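Skip to content Home Talks Notes People Contact

Search this site Type and press enter

6 min read

Three Thousand Boxes of Crackers: speaker notes

Speaker: Guido Zuccaro. Twenty minutes plus questions. Clicker is on the left, water is on the right, do not mix these up again.

OPENING (stand still)

Good afternoon. I teach a robot arm to do groceries. My mother tells people I'm in artificial intelligence, and I let her.

Ask for hands: who has stocked a shelf for money? Wait for it. Those people should be running this project. Most of what we learned in our first month, any of them could have told us over a sandwich.

THE JOB

The system learns by copying. Somebody steers the arm, the arm takes a box or puts one back, and we keep everything: the joint positions, the finger opening, the video. One of those is an episode. The target for the Kamata set is 3,000 episodes. Say the number slowly. Let them do the multiplication.

Kimie Ichikawa and Noboru Hosoda do most of the steering. Kimie is smooth and a little slow. Noboru is quick and changes his mind halfway. We need both, and I've stopped telling either of them who is better.

(If the room is mostly software people, skip the next bit and go right to the shelf.)

An early question was whether one very good operator would be enough. We tried it. The model learned to be Kimie on a good day, and the first time it came in at a bad angle it had no idea what to do, having never seen her make a mistake. So now we keep the wobbly approaches, as long as they get fixed before the end of the episode.

THE SHELF

Both pictures up together. Give people time to read the boxes. They will anyway.

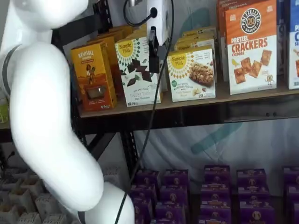
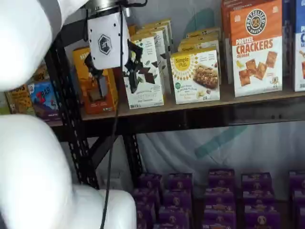

Cirdale, April

Points to hit, in whatever order they come:

-- Snack boxes on the upper board, purple boxes stacked on the level underneath. Same kind of wooden board you'd find in a shop that wants you to feel good about crackers.

-- Look at Simple Mills and then at Pretzelized. Plenty of color, big lettering, food on the front. Lovely for a shopper. For the model it's a trap, as it will happily decide that "orange" means "Pretzelized" and then fall apart the day somebody puts another orange box beside it. So we move the lineup around and the instructions go by product name.

-- The cable. It's in both views, running down in front of the shelving, and people always ask if it bothers the model. My answer: the model sees it in every episode and has no opinion. I'm the one it bothers.

-- White arm, left side, taking up a great deal of the view. Somebody will ask why we don't crop it out. The arm needs to know where the arm is. So do the rest of us.

WHAT WE THROW AWAY

Mitsuko Kinoshita reviews the episodes. Of the first batch she rejected 246. I argued about 8 of them and won none.

Her reasons, read from her notes in her order:

Box ended up in the right place, wrong way around.
Operator finished and then kept fiddling.
Label says "bar," hand went to crackers.
Nothing happened for a very long time.

Pause after that last one. It usually gets a laugh, and it was me.

The serious point is that a bad example costs more than a missing one. A gap in the data shows up in testing and you can go fill it. A wrong label sits in there looking respectable.

THE PART ABOUT MONEY

Keep this short. Stetska paid for the first round and would like it known that they expected a robot by now. We gave them a folder. It's a very good folder.

Hòa Đặng built the dashboard that shows how many episodes each product has. On a calm day we get roughly 100 that Mitsuko will sign off on. Before the dashboard we recorded whatever was easiest to reach, and we were getting extremely good at the middle of the shelf. Now the thin spots turn red and somebody has to go do the awkward ones at the ends. Morale is fine. Morale was better before.

WHAT I'D DO DIFFERENTLY

Write the instructions before recording. We had "grab," "take," "pick" and "get" all meaning one thing, and "move" meaning four.

Hire the reviewer first.

Let operators stop after an hour. The tired episodes look fine on video, then you plot the path and it's a plate of noodles.

QUESTIONS (likely ones)

Why not simulate it? We do some. Cardboard sliding against cardboard is harder to fake than you'd think, and Kakmont, who tried before us, went back to real shelves too.

When will it work in a store? Smile. Drink water. It's on the right.

Can we have the data? Ask Mitsuko. Bring something nice.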